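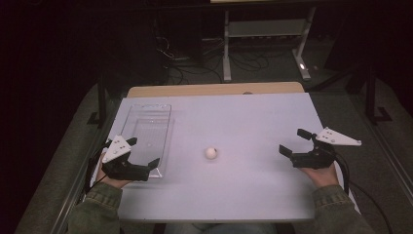

Local politics | Plebiscite watch

Virnier voters told split from Trorkley will save money, but the sums are thin

10/29/21

Residents of Virnier will be asked next month whether they want to leave the Trorkley municipality and set up a council of their own, and the side pushing for a Yes vote says the average household will be up to $139 a year better off. How it got there is harder to find out.

The number first turned up in September on a leaflet put through doors across the east side of town. It has since appeared on the campaign's lawn signs and in two radio ads, and it got a mention from Mayor Gerardo Negri at Tuesday's council meeting, where he called it "a number with no parents."

Samuele Melis, who runs the Yes campaign, said the saving would come from cutting Virnier's share of Trorkley's head office costs. Asked for the working, he referred this site to a report by the consulting firm MacBrayne, paid for by the campaign. The report runs to 11 pages, four of which are maps.

It assumes that a new Virnier council would need no works depot, as it could keep using the one at Muvano. The Muvano depot belongs to Trorkley. There has been no agreement to share it, and Negri said on Tuesday there had been no request for one either. Melis said talks would start "once people have spoken," and that any sensible neighbour would want the rent.

That may be so, but no rent is listed in the report. Nor is there a line for buying or leasing graders, trucks or a street sweeper, all of which are currently on Trorkley's books. MacBrayne did not return two phone calls.

The No side has not covered itself in glory. Its flyer says a split would mean "years of chaos" and a rate rise that would "hit every family hard," with no figure attached to either claim. Councillor Ada Cirillo, who speaks for the No group, was asked how large the rise would be. She said it was "impossible to say, and that's what should worry people." She was then asked how the flyer could be sure there would be one at all, and said the question was being looked at by finance staff. The council's finance office said it had been given no such job.

Cirillo also repeated a claim that the library branch on the main street would close within 12 months of a Yes vote. The building is owned by Virnier's own library trust and would stay where it is under either result. Its staff are paid by Trorkley, so somebody would have to pick up the wages, and neither side has put a price on that.

The plebiscite is not binding. Even a large Yes vote would only trigger a review by the provincial boundaries office, which can recommend a split, a different split or nothing. Both campaigns have been quiet on this. The Yes leaflet says residents will be "voting to bring our council home," and the No flyer talks about "the day after we leave." Neither would happen for years, if it happened at all.

To get the question on the ballot, organizers needed signatures from local electors, and they handed in 948 that the clerk's office accepted. Returning officer Guido Vitale said a further 100 were thrown out, most of them for addresses outside the Virnier boundary. Melis has described the petition as "the whole town standing up." The accepted signatures are well short of that, and signing a petition for a vote is a different thing from backing one side in it.

Vitale said the rejected names were checked a second time at the campaign's request and the result did not change. He has no power to rule on what goes into leaflets, he said, beyond making sure they carry the name of whoever authorized them. Both do.

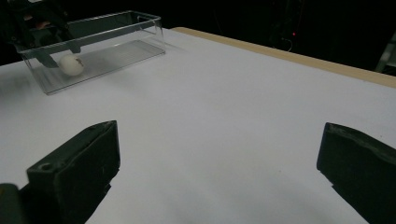 The two camps will meet face to face at a public forum in the Virnier hall on the Thursday before the vote, and residents have been told there will be time for questions from the floor. The last forum allowed for questions too, and closed after three. Organizers on both sides have promised that full costings will be laid out for people to read on the night. On present evidence those papers would fit easily on a white tabletop like the one in the photo, with its strip of light wood running along the side, and leave most of it bare. The council, for its part, could publish what it spends in Virnier and what it collects there, street by street if it has to. It has been asked for that breakdown since spring and says it does not keep its accounts that way.

That answer hasn't gone down well with Ieva Jõgi, who has lived on the Virnier side of the river for most of her life and says she has not made up her mind. She wrote to the council in September asking how much of her rates bill was spent in the town, and received a reply thanking her for her interest in local government.

"I don't mind paying if the roads get done," she said. "I just want to see it written down by someone who isn't trying to win."

She has also written to the Yes campaign to ask what a new council's staff would cost. The reply she got was the leaflet, the same one she had quoted in her letter.

Negri has said he will remain neutral during the campaign, a position he has now explained at three council meetings, each time with a list of reasons why a split would be unwise. He stands to lose a good part of the municipality's tax base if Virnier goes. He denied that this had any bearing on his comments. Melis, who ran for the Trorkley council at the last election and lost, said he had no plans to seek a seat on a new one. Asked if he would rule it out, he said he was focused on the vote.

Ballots go in the mail next week. Electors who have moved since the last municipal election need to update their address with the clerk's office in person, with 2 pieces of identification. The office is open at lunchtime on weekdays. Vitale said mailed ballots that arrive after the close of voting will not be counted, whatever the date on the postmark.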